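Chapter 4
Construction Play and the Organised Work Surface

Learning outcomes

On completing this chapter, students should be able to:
explain how interlocking bricks support early spatial reasoning;
select a suitable surface and storage for a small construction area;
record a child's building sequence using the Terer observation sheet.

4.1 Introduction

Interlocking bricks remain among the most widely used materials in Australian early learning centres. Their value depends in large part on the setting in which they are offered. A plain mat in a single dark colour makes each piece easy to find, while hooks and baskets fixed to the walls keep the building area clear.

In her study of the Rizk Street centre, Shadi Kassab observed 468 building episodes over 2 terms. Towers assembled from mixed colours accounted for 315 of these. Children commonly began with a broad brick at the base and placed smaller pieces above it.
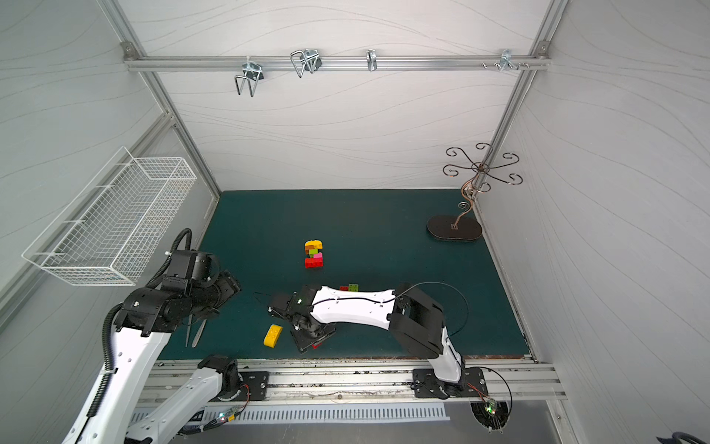
Kassab's records also show that unused bricks were seldom returned to a container during building. They stayed within reach of the tower and were often taken up again later in the same session. Educators should therefore allow spare pieces to remain on the mat until play has finished. Section 4.2 considers the choice of bricks by age group, and Section 4.3 turns to wall-mounted storage.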